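What I Learned From Setting Tables: My Project on Plates, Fake Fruit and Color

Final report, design and everyday objects course

So my project started with lunch. I eat in the Tipoki cafeteria most days, and in August they swapped all the white plates for colored ones, and suddenly I was noticing food I had ignored for a year (melon on dark blue, wow). I wanted to know if the plate really changes how people see fruit, or if I was just bored and looking at plates too much.

The plan was simple. I would put fruit on or next to a plate, take a picture, and ask people to rate how good it looked. Real fruit was my first idea and it lasted one week. Bananas go brown, grapes roll under the fridge, and my roommates eat the apples. I switched to artificial fruit after that, which looks the same on the last day as it did on the first and costs less in the long run.

I made a little online survey with a free tool called Cluvon and shared it in two class groups and on the Tellport student board. My goal was 1,000 ratings and I ended up with 2,448, from 177 people! Most of them rated more than one picture, obviously. A few people rated every single one, and I would like to thank them for their patience.

There were 13 setups in total. The turquoise plate was my favorite from the beginning, so I tried hard not to let that show in the survey questions. It did well anyway. Red fruit next to it got the best scores of the whole project, and people left comments like "fresh" and "looks like summer." Green grapes were harder. Several people wrote that the green and the turquoise were too close together, and the scores went down a bit. On a plain white plate the same grapes did much better.

I also learned that the table matters more than I thought! Light wood made nearly everything look friendly. When I tried a gray countertop the scores dropped for all the plates, even the good ones.

Things I would change: I'd use the same lamp every time, because my evening pictures came out yellow and I had to redo them. I'd also ask people if they like grapes in the first place. Next term I want to try bowls, and maybe bread, if I can find fake bread that doesn't look like a sponge.
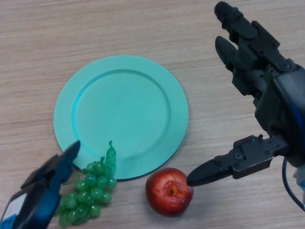
Photo: Zudomgate. Turquoise plate with artificial grapes and apple on a light wooden table.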